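Notebook, motor bench
April 2024

Bromis fan motor, bearing replacement and board check, continued from the last page. Unit came back from Pusville with a complaint of noise on run-down and a slow start. Hours counter on the controller read 902 at intake.

Cap is off. The screws came out without heat. One had been run in crooked at some earlier date and the thread in the housing is marked but usable. The board stays on the cap. The white leads are short, so the cap can be tilted back but not laid flat beside the housing. Do not pull on the clip. On the previous unit of this type the leads were strained at the board side and had to be resoldered.

Windings look even, no dark patches that I could find under the lamp. Phase-to-phase resistance is the same on all three pairs within the resolution of the meter. Insulation test at 500 V, windings to hub: 644 megohms. No reason to touch the stator. The green insulating layer between copper and hub is thin and marks easily, so keep the puller legs and anything else with an edge away from it.

Bearing in the hub: outer race is bright. Turned by hand it has a rough spot, once per turn, always in the same place. That would fit the noise. It does not explain the slow start. Replacement is a Flumeck, same bore and width, sealed both sides. Ordered 5, have used one so far on the test hub, fit was correct.

Procedure as done on the test hub, to be repeated:
Support the hub from below, not the housing.
Pull straight. Stop if it cocks and reseat the puller.
Clean the seat with a lint-free cloth, no solvent near the windings.
Press on the outer race only.
Check rotation before the cap goes back.

Board: both yellow capacitors measured in circuit, readings plausible but not conclusive. Supply rail on the bench came up slowly, up to 59 ms before it was stable, against a much shorter time on the good unit. Suspect the supply side ahead of the capacitors. Will lift one leg of each and measure again before ordering anything.

State of the job at the time of writing:

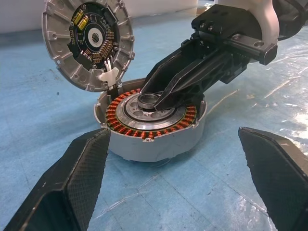
Open points. The Ren sheet gives a torque for the cap screws but does not say if it applies with thread lock. Ask before closing up. Also missing from the sheet is the seating depth of the bearing, so measure the old one in place before it comes out and write it on the job card. Run test to be booked for May, two hours at full speed, then a run-down with the pickup on the housing.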